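Home News Visits Parcels & Post Contact

A day at the Bratwood sorting depot

7 Mar 2020

I have been grumbling about parcels on these pages for years, so when Tramis announced an open day at their depot in Bratwood I put my name down before I'd finished my tea. There were 14 of us in the party, mostly people who sell bits and bobs from home and wanted to know where it all goes after the counter.

Isla Trevaskis showed us round, and she could not have been kinder (or more patient with a man who wanted to talk about postcodes). Letters come in at one end, parcels at the other, and the two hardly meet until they are loaded for the villages. Bratwood serves 77 rural routes, and one of them, she told us, has a single farm at the end of it that gets a delivery nearly every day!

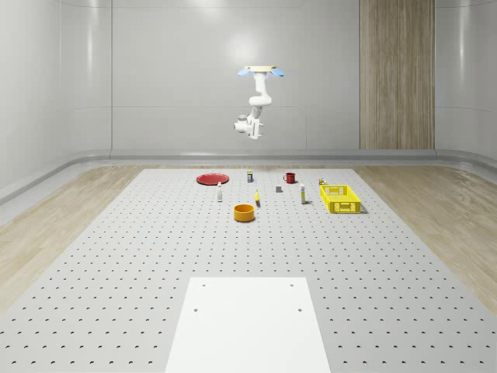

White arm over the perforated table, gripper up high.

What I really wanted to hear about was the handover business. My cousin's lane is one of those where the courier, Boström, will take a parcel as far as Bratwood and then pass it to Tramis for the last few miles. It gets a new tracking number on the way, and the old one simply says "transferred" for evermore. Isla had plainly heard this one before. The two systems are meant to be joined up by a program called Trunetico, and in the meantime you can ring the depot with the old number and they will look it up by hand, which I didn't know and wish I had at Christmas.

We also saw the shelf of parcels with no readable address, 327 of them that morning, one marked only "Grandad, the blue house". They do try, bless them.
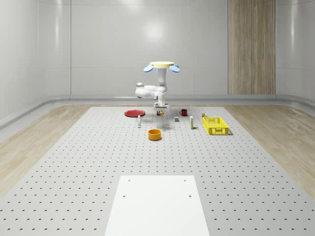
Getting there and tea

The 70 bus stops right by the gate, though I drove and parked in the lane. Tea and a very decent fruit cake were laid on in the staff canteen. The next open day is later in March and you need to ask for a place at the front desk. Take a coat, as the loading bay doors stay open.

Contact us | Copyright Parcels & Post | Back to top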